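Workshop notebook, May, morning

Subject: red shape board, fit of pieces and lighting on the bench.

Huiling wants the board signed off before the Nuden set goes out, so I went over the holes again. Top face cleaned with a damp cloth. No sanding this time. The long red prism is still a bit snug for my liking. Casimiro says leave it, a loose one rattles and ends up lying on its side.

Measured the prism at both ends. Difference of about 2 tenths of a mm, which I can live with. Let it sit 30 minutes on the bench first so it was at room temperature, as we agreed after the muddle with the Javari batch.

Colour is the bigger nuisance. Piece and board are the same red, and under the bench lamp it is hard to judge where one stops and the other starts. Turned the lamp down to 600 lumens. Slightly better on the side faces, no help inside the recesses. Dehua has a tin of the darker Sanberg paint and I might do the walls of one spare board with it.

To do: ask Chae-won for the drawing with the corner radii. Check the hexagon against the old gauge. Find the gauge.

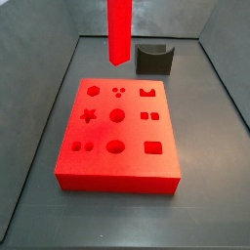 Red board and the long red prism, both views.
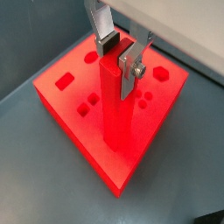 Ona Kütt adds that the darker paint took 5 coats on the Ding boards and closed up the small round holes enough to matter, so mask those or drill them out a touch first. She would try a different red for the pieces before painting any recesses.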